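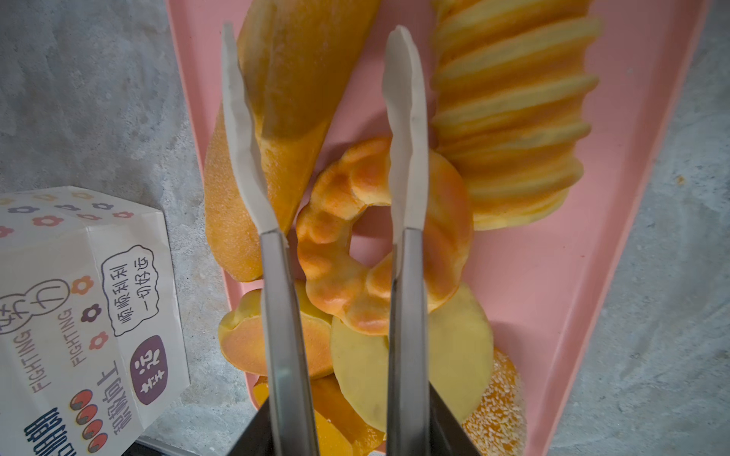

From: list member, Clindmont
To: robots-at-work discussion list
Date: 2025-05-05
Subject: Re: Was the Holmgren open day worth the train fare?

> Did anyone on the list get to the Holmgren open day? I had a ticket and
> then had a boiler. I'm mostly after three things: whether the picking demo
> was live or a film of a better day, whether they let you near the arm, and
> whether the lunch has improved. We pack for a small bakery firm and my
> boss has seen the Sinero brochure and gone quiet in a way I don't like.

I went. Taking your questions in the order of how strongly I feel about them: the lunch has not improved. Sandwiches under film, a tea urn you had to tilt. Eat at the station.

The picking demo was live. Holmgren had the arm at the far end of the hall, past the conveyor people, with a tape line on the floor and a young engineer whose job was to say "please stay behind the tape" in an increasingly small voice. The goods were toy bread and buns on a pink tray, all heaped up together. If your boss was hoping to see a real iced finger handled, he will be let down. I asked about this and was told that real buns had been used in October, at the Grasurus show, and that the hoovering went on into the evening.

The toy stuff is a fairer test than it sounds, mind you. Everything is a different shape. There's a long loaf, a fat ridged thing like a caterpillar, flat slices, and a ring bun that the fingers went for more often than I would have. The fingers are steel with soft pale pads at the ends, a bit wavy along the edge, and they go into the pile quite gently. I had expected something more like a fairground grabber.

As for how well it did: I stood there for 30 minutes, which my knees will confirm. It was slow. Anyone on your line would have emptied the tray and gone for a smoke. It dropped the ring bun 3 times while I was watching, and once it picked up a slice, seemed to think about it and put it back where it came from. The rest of the time it simply got on with it. The engineer said they had 4,000 tries logged on that set of goods, and when I asked how many of those were successful she said it depended what I meant by successful. I liked her for that. The man from Sinero on the next stand would have given me a percentage and a pen.

On getting near it – yes, if you hang about. After the last slot they let 5 of us over the tape to move the buns ourselves and try to stump it. The best effort was shoving a flat slice right underneath the long loaf. It had a go, stopped, and waited for help, and I've worked with people who wouldn't have done the last part.

What I couldn't get out of anyone was a price. There is a form. I filled in the form and have so far received a newsletter.

For what you do, I'd tell your boss to wait for the next open day and bring a box of your own stock, wrapped. They said they'd be happy to try visitors' goods if you write in beforehand, though they would like it to be nothing with cream. Ask them about bags too. There wasn't a bag anywhere on the stand, and I suspect that's the bit that matters to you.

The car park is free but you have to give your number plate at the desk, and the sign telling you so is inside, behind the desk.

Hope the boiler's mended.

--
You are receiving this because you are subscribed to robots-at-work.
To leave the list, send a blank message with "unsubscribe" as the subject.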